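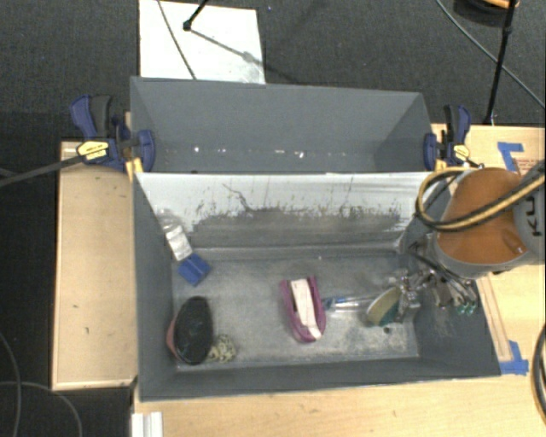 Two-compartment bin with the arm working in the near side.

Bin picking cell: frequently asked questions

These are the questions that come up most often from people using the cell at Rulville. They cover the bin, the table, the arm's cables and the gripper. For booking and access, see the Rakach users' page.

Which compartment do I load?

Either one, as long as the job file says the same. The default job, Gallardo, starts in the near compartment and moves objects over the divider to the far one. When the near side has been cleared it runs the other way. If you load both sides, the job will still start but the totals at the end will be wrong.

How full can a compartment be?

Keep objects in a single layer. A few leaning on the sloped walls are fine. Piles make the gripper stop short and ask for help, and you will spend more time at the stop button than the run is worth.

What can go in?

Small, light, dry things: empty plastic bottles, tubes, soft toys, foam pieces, lids. Clear plastic is allowed but expect more missed grasps on it. Do not load glass, anything with liquid in it, or anything you would mind having dropped.

How is the bin fixed down?

With two bar clamps along its top edge, one towards each end, and tape at the side. The clamps do the holding. The tape is there so that you can see at once if the bin has moved: if it has lifted or wrinkled, stop and check the position before the next run.

Tighten the clamps by hand until the bin will not rock, then stop. The panels bend if you keep going, and a bent top edge puts the divider out of line.

I knocked the bin. Do I have to calibrate again?

Push it gently. If it does not move and the tape is flat, run the corner check from the Pellance menu. A result of 2 mm or less is fine and you can carry on. At 3 mm or more, loosen both clamps, set the bin back against the wooden rail, tighten again and repeat the check. Full calibration is only needed if the check fails twice after that.

The divider is filthy. Does it matter?

Not much for grasping. The lower part of the slope picks up dark marks over time and they can be left between runs. They do become a problem when the depth picture starts showing false objects on the slope. Wipe it with a damp cloth and a drop of washing-up liquid, then dry it. No solvent, it takes the paint off.

How often should the floor of the bin be cleaned?

Every Monday, before the first run. Lift the objects out and brush out the dust and crumbs. Leave the clamps on while you do it. Stop the arm and lock it out first, every time, even for one crumb.

What should I look for on the cables?

The bundle over the top of the arm needs enough slack for the wrist to turn fully both ways. Jog the wrist slowly to each end and watch the loop. It should never pull tight or drop below the gripper. Look for flattened spots and for ties that have slid along – a tie in the wrong place is the usual cause of a tight loop.

Cables on the carpet should stay clear of the table legs and of anywhere you walk.

Can I adjust the gripper fingers myself?

No. You may wipe the fingers and check that nothing is caught between them. The small circuit boards on the gripper are exposed, so keep cloths and sleeves away from them and do not spray anything near them. If a finger is bent or slow to close, log it and leave the cell off.

The gripper touches the floor of the bin and stops. Why?

Usually the floor height in the job is out of date, most often after the bin has been taken off and put back. Run the floor check. If the height is right and it still stops, look underneath the bin for something trapped between it and the table.

What speed should I use?

70 per cent for normal runs. Drop it to the slow setting after any change to the bin, the clamps or the cables, and watch a whole run before putting it back up.

The counter says 1,927. What is that?

Grasps since the last service, including failed ones. Do not reset it. It goes back to zero when the service is logged.

Last changed in August.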